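How to Dry Your Own Flowers (and Get Them Looking Good in a Vase)

I started drying flowers because I hated chucking out a bunch from the markets after a few days, and now half my hallway ceiling is hung with the things. It's dead easy, it costs next to nothing, and you can do it in a rental without annoying anyone.

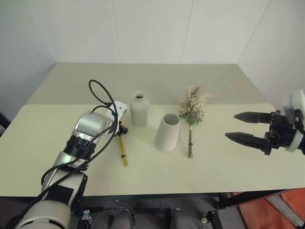

First up, pick your flowers before they look their best. If a bloom is fully open when you cut it, it'll keep opening as it dries and drop petals all over your floor. I cut mine mid-morning, once the dew's gone, and I go for statice, paper daisies, billy buttons and yarrow. Roses work too if you catch them early. Tulips don't, and I've tried twice!

What you'll need
Secateurs or sharp scissors
Rubber bands
String, and a hook or a coat hanger
Cheap hairspray (optional)

Stripping and bunching
Pull off all the lower leaves. They hold a lot of moisture and go a nasty brown colour anyway. Then bundle up your stems, no more than 12 to a bunch for skinny ones and 4 or so for anything with a chunky head. Use a rubber band, not string. The stems shrink as they dry and a band will shrink along with them – I learned that after a whole bunch of larkspur slid out onto the dog.

Hanging
Upside down, somewhere dark and airy. A wardrobe with the door ajar is fine, and so is a spare room with the blinds shut. Sunlight bleaches everything, so my first lot of statice went from purple to dishwater in a fortnight. Leave 20 centimetres between bunches if you've got the room. Bathrooms and laundries are too steamy, sorry.

Most things take two to three weeks. Give a stem a bend, and if it snaps cleanly you're good to go. If it flops, hang it back up for another 7 days and check again.

Arranging
My friend Lucienne Brunet does this far better than I do, and her tip was to start with the tallest stems and aim for one and a half times the height of the vase. A narrow neck makes life easier because dried stems weigh nothing and slide about in a wide one. If wide is all you have, scrunch up some chicken wire and poke it down inside (a handful of dry sand in the bottom helps with tippy vases, too). No water, obviously.

Give the lot a light spritz of hairspray outside if you've used anything fluffy like bunny tails. Dust with a hair dryer on the cool, low setting every month or so. Mine from last April are still going, though the yarrow has faded a bit and I'll probably swap it out when the new lot comes down.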